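Reading Political Lives
Course Handout, Unit 4: The Politician and the Biographer

Purpose of the unit

Students will compare two accounts of the same public career: a memoir written by the officeholder and a biography written by an outsider. The unit continues the discussion of sources begun in January.

Set texts

Dorin Stoica, The Cleremon Years (memoir; chapters 1 to 5 and the afterword)
Jeanie Mackay, A Seat at Navcombe: The Career of Dorin Stoica (pages 32 to 69)

Both books are on short loan. The Brandão essay on campaign diaries is optional.

Points for reading

Stoica writes in the first person and in the present tense, even when describing events from early in his career. Consider what this does to the reader's sense of how decisions were made. His account of the Navcombe council budget takes up a single page, while the election that followed it is given 29.

Mackay worked for Stoica before she wrote about him. She says so in her preface and then rarely mentions it again. Students should note where she relies on her own memory, where she cites an interview, and where no source is given.

The two books disagree about the Cleremon housing vote. Stoica presents his change of position as a matter of conscience. Mackay dates it to the week after a private meeting with party donors. Neither prints the minutes.

Money and the public record

Mackay's third chapter is built largely on expense claims. Read it with the following question in mind: how much can a biographer fairly infer about character from small purchases? 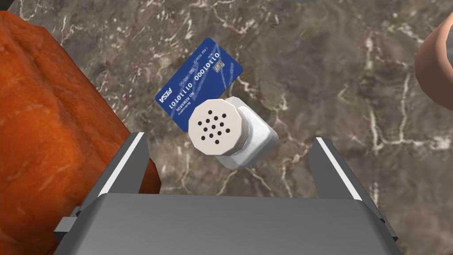
Fig. 3. Payment card and salt shaker on a marble countertop.

Written work

Submit a comparison of one episode as told in both books. Quotations should be brief and carry page numbers. The paper counts for 20 percent of the course grade and is due at 5 p.m. on the last day of the unit, through the Volto course page. Requests for an extension must reach the department office before the deadline.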